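Flarkico Football Association

The Flarkico Football Association is the governing body of association football in the territory of Flarkico. It organises the senior league, the knockout cup and the national representative sides, and it licenses coaches, referees and club officials. Its head office is in the port district of Plasus, next to the ground used for representative matches.

Governance

The Association is governed by a general assembly, in which every affiliated club holds one vote, and by an executive board of eight members. Board members serve terms of four years and may be re-elected once. The president is chosen by the assembly from among the board and represents the Association abroad.

Until the reforms described below, disciplinary matters were heard by the board itself. Critics argued that this arrangement allowed officials to rule on complaints in which their own clubs had an interest. An independent integrity chamber now deals with all cases concerning betting, match manipulation, undeclared gifts and conflicts of interest. It has six members, none of whom may hold office at an affiliated club.
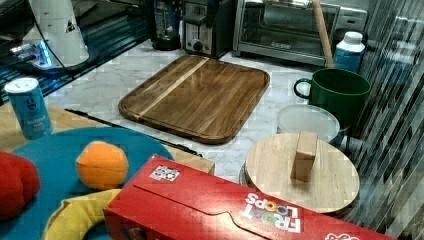
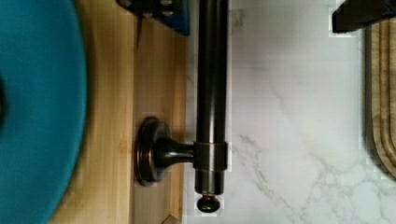 Kitchen worktop and wooden board
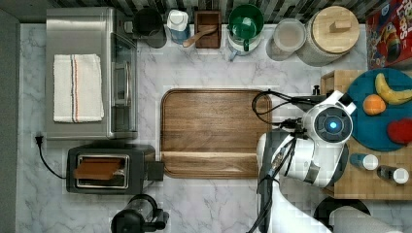

The Kramer inquiry

The reforms followed the Kramer inquiry, named after the stadium in which its hearings were held. The inquiry was opened after several second-division clubs complained about the appointment of referees during the closing weeks of the season. Its remit was later widened to cover the award of broadcasting and kit contracts.

The final report ran to 31 recommendations. It found that referees had been appointed without a written procedure and that records of hospitality offered to officials were incomplete. It did not find that the result of any match had been altered. Two board members resigned before publication, and a third was suspended from all football activity pending a separate hearing.

The assembly accepted most of the recommendations at an extraordinary meeting in September. A proposal to publish the salaries of senior staff was rejected, but was adopted in amended form the following year.

Competitions

The senior league is divided into two divisions, with promotion and relegation between them. The winners of the first division receive the Bollero Shield, while the knockout competition is known as the Plasus Cup. Clubs from both divisions enter the cup in the opening round, and all ties are settled on the day, with extra time and penalties where required.

The record attendance for a domestic fixture is 2,922, set at a cup final at the Kramer ground. Capacity there has since been reduced following the removal of the eastern terrace.

Referees

Match officials are appointed by a panel which is separate from the league administration. Appointments are published before each round of fixtures, and clubs may lodge an objection in writing. Officials must declare any family or business connection with a club and may not take charge of its matches while that connection continues.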